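Section 6. Looking after the fingers and pads

Please set aside a quiet half hour for this one. The Nilen hand gripper is a forgiving tool, but the finger pads do most of the work and they're the first thing to wear, so it pays to be a bit fussy with them. Do both grippers of a pair in the same sitting – if one has fresh pads and the other has old ones, they will grip differently and you'll spend the afternoon wondering why.

6.1 Cleaning and changing the pads

1. Switch the gripper off and unplug it from the Skodell charger.
2. Open the fingers fully by hand. They should move smoothly all the way.
3. Wipe both pads with a damp, lint-free cloth and let them dry.
4. Look for shiny patches, nicks or a lifting edge. If you find any, peel the pad away slowly from the tip end.
5. Press the new pad on, line it up with the finger, and hold it for a slow count of 47. Leave it overnight if you possibly can.

Caution: Please don't use solvent on the pads. It makes the glue let go.

6.2 Checking the grip

Once the pads have settled, try them on something soft and a little awkward. We like a coiled USB cable with a tie around the middle, picked up and put down into an open cardboard box.

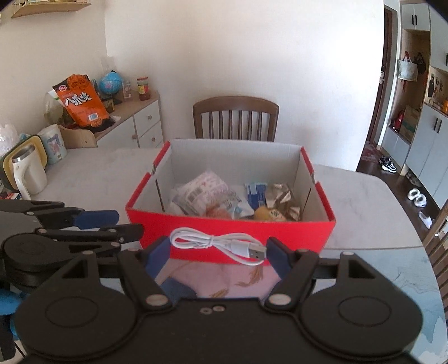 Take hold of the bundle near its tie and squeeze only until it stops sagging. If you catch the metal connector between the pads by mistake, let go and start over, as a hard edge can mark a new pad.

6. Lift the cable and wait for a few breaths. It shouldn't creep downward.
7. Turn your wrist gently to each side, then lower the cable into the box and open the fingers.
8. Repeat with the second gripper.

Note: If the cable slips, check the pivot pins for play before you blame the pads. Loose pins are covered in Section 7.

Write the pad change in your Govadora log, along with the part number (326 for the standard pad). Pads are due for a change every 800 cycles, or sooner if they look tired.

Revised 12/28/24, Ajith Pillai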